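Trirketti Workshop Tips: Recording Good Examples for the Arm

Collected by Dalia Kļaviņa

These are small habits from our block task. We have 700 recordings planned, and 156 of them had to be thrown away the first time, so please read before you start.

Before you record

Wipe the table with a dry cloth. Old smudges stay on white surfaces and I prefer to have fewer of them.

Move the cubes a little between recordings. If every example starts from the same place, the arm learns only this place. Turn one cube at a slight angle also.

Write down the order of colors on paper first. It is easy to forget it after lunch.

During the recording

Go slowly near the cube, and keep the same speed until the fingers are closed. If you stop to think, the system learns to stop too.

Come down with the fingers well open. Look at the gap on both sides of the cube, not only at the side closer to you.

Leave some space around the red cube when it is already in the black square - a wide finger can push it out.

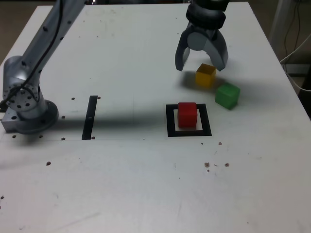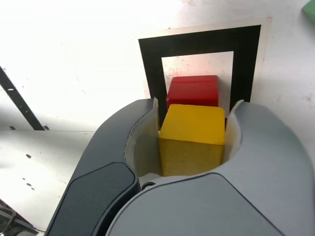
After the recording

Watch it once at normal speed and give it a mark: keep, repeat or delete. Save the notes in the same folder, and take a break after every 91 minutes.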